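FOR IMMEDIATE RELEASE

Vasance Opens Chore Trials in Tulari

TULARI, 9 May 2022 -- Vasance said today it has opened a test room in Tulari to find out which small household and shop jobs a machine can take over, and which it can't. Not a product launch. Nothing for sale yet.

The list runs to 19 chores, from sorting hardware at a repair bench to putting away a child's puzzle. Work started in January with partner firm Bilen. First up was the puzzle -- flat shiny pieces on a white table, a two-finger gripper with yellow tips, and a board to put them back in. 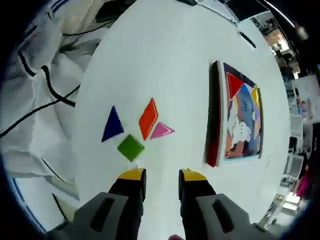

Can a machine tidy a house yet?

Not a whole house. Single jobs on a clear table are within reach, but moving from one job to the next without help is still a ways off.

"People ask me when it will fold there laundry," said Tamara Harasym, program lead at Vasance. "I tell them ask me about puzzle pieces first. Thin things are hard to pick up."

Vasance plans to record 4000 tries across the list. Hladun, a shop fittings supplier, will will add two stockroom jobs later on. Results to be posted chore by chore, failures included.

Press contact: Tamara Harasym, Vasance, Tulari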